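Mustard and the Slow Art of Getting It Wrong

I have been trying to make my own mustard since November and I think I finally have something to show for it, so bear with me, this is going to be a long one.

It started because the store in Romham quit carrying the grainy kind I like. I asked, they shrugged, I went home and sulked and then I looked at the back of the old jar. Seeds, vinegar, salt, a bit of sugar. Well, how hard could that be?

Batch one was so bitter I couldn't finish a cracker with it on. I was sure I had bought bad seeds. I threw the whole thing out, which I now regret, because mustard that tastes like aspirin on day one can be perfectly lovely a couple of weeks later. You have to leave it alone. I am terrible at leaving things alone (ask my sourdough).

Batch two I used cold water to soak the powder, and wow. If you've never done this, the heat comes from the powder meeting water, and the colder the water the fiercer it gets. Hot water calms it down. I had cold tap water and a big spoonful and no sense at all, and I stood at the sink with my eyes streaming for a good long while. After ten minutes or so you stir in the vinegar and that sort of locks the heat where it is. I had waited a lot longer than ten minutes. By the time I got to the vinegar it had gone flat again, so I got the tears and then none of the flavor!

Batches three and four I don't want to talk about. One had beer in it.

By the fifth try I had settled on half yellow seeds and half brown, soaked overnight in cider vinegar with enough liquid to cover them and then a bit more, since they drink up way more than you'd expect. In the morning I blend part of it and leave the rest whole. Salt, a spoon of honey, and into the fridge for 12 days. I wrote the date on the lid so I wouldn't cheat, and I still cheated on day 8. It was already pretty good.

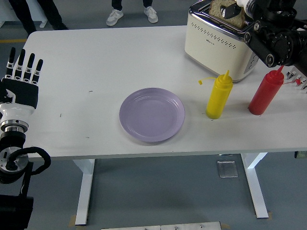

Lurdes Mendes wrote to me after my last post to say I was wasting good seeds by putting them in the fridge right away, and that her mother always left the jar on the counter for the first few days and only moved it once the bite had mellowed. The cold keeps it sharp, she says, so if you want it gentler you let it sit out first.

So of course I had to try that. I split the next batch into two jars, one on the counter and one in the fridge, and Lurdes is right, the counter jar came out rounder and a little sweeter. My husband likes the fridge one better. He also likes the beer one, so make of that what you will.

Next up is a smooth yellow one for hot dogs, with turmeric for color. Faith Mutiso has already warned me that turmeric will stain my blender, my spoon and probably my counter. If anybody has a way of getting it off plastic, please leave me a comment - I've got one pale green spatula I'm fond of and I'd like it to stay that way.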